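Support thread: Brastwood stats portal
Subject: Snap counts doubling up after halftime in charted games
Status: Resolved
Opened by: Gemma Colombo

Hi all, me again (sorry!). I chart our home games in the portal, offense and defense both, and something is going wrong with the snap counts from the third quarter on. The first half is perfect. Then the second half starts and every player who was on the field for the last play before the break gets each snap counted twice. Our left tackle finished the last game with more snaps than the team ran, and he's a tough kid but come on.

What I've got: the portal in a browser on my laptop, the Drirno tagging app on a tablet up in the press box, and the two of them syncing over the school wifi. Same setup as last season, when it all worked fine. The only thing I changed was updating Drirno in October.

Things I tried before writing in:

Logged out and back in on both. No change.
Deleted the game and imported it again from the tablet. Same doubled numbers, same players.
Charted a fake game at my kitchen table, 16 plays, no halftime. Counts came out right.
Charted it again and tapped "End half" after play eight. Doubled from play nine on, so at least I can make it happen whenever I like.

I've attached the export from the kitchen table game. Please ignore the player names, I used my cousins.

Update, Gemma Colombo
Femi Tamuno from support got back to me quickly, thank you Femi! He asked whether the personnel group on the field gets closed out when I tap "End half," and where to look. You open the play log, turn on "Show system rows," and there should be a gray row that says "Group closed" right after the last play. Mine doesn't have one. It goes straight to "Half ended," and then the kickoff group opens on top of the old one. So the old eleven are sort of still standing out there as far as the portal knows.

He also wanted to know if I'm using a custom personnel sheet. I am. Simone Frota built it for us two seasons ago, back when she was coaching the line, and it has our own names for things. "Nostik" is our two tight end look and "Shin" is the heavy goal line package. I'd hate to lose it, the whole staff talks that way now.

Update, Gemma Colombo
Okay, so I switched to the default sheet and ran the kitchen table game again with a halftime. Clean! Switched back to ours, doubled. I went through it line by line with a cup of coffee and our sheet has no "Dead ball" group in it at all. The default one does, down at the very bottom. Femi says the newer Drirno moves everybody into that group at the half, and if it can't find one it just leaves them where they are.

I added a line called "Dead ball" with zero players and saved it. The first time it wouldn't take because I'd put a space at the end of the name, so watch for that if you're copying mine. The second time it went through, and the gray row showed up right where Femi said it would.

Update, Gemma Colombo
Used it for a real game last night. Every count matched the paper sheet Gil-soo Bae keeps on the sideline, except for one play in the fourth quarter where I tagged the wrong receiver, and that's on me. Overtime worked too, which I had been a little worried about — it uses the same "End half" button.

Two leftover questions before we close this. Can the older games be fixed without charting them over? There are three, and Soo-ah Ham needs the season totals for the awards dinner in December. And could the app put up a warning when a sheet is missing that group? I'd have found this in a minute.

Last update, Gemma Colombo
Femi ran a recount on the old games from his end and all of them look right now. If you're in the same boat, add the "Dead ball" line first and then ask for the recount, because it reads whatever sheet is saved at the time. He's passed the warning idea along. You can close this one, and thanks again for being so patient with me!
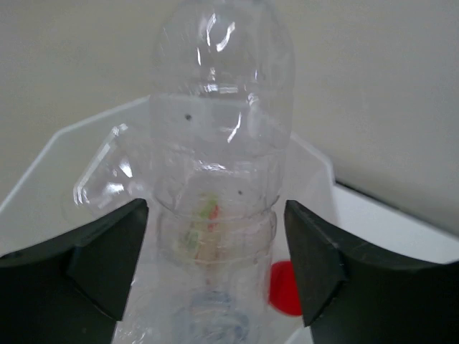
Oh, and one more thing for anybody copying our sheet: save it on the laptop first and then pull down to refresh on the tablet. I did it the other way around once and the tablet put the old version back.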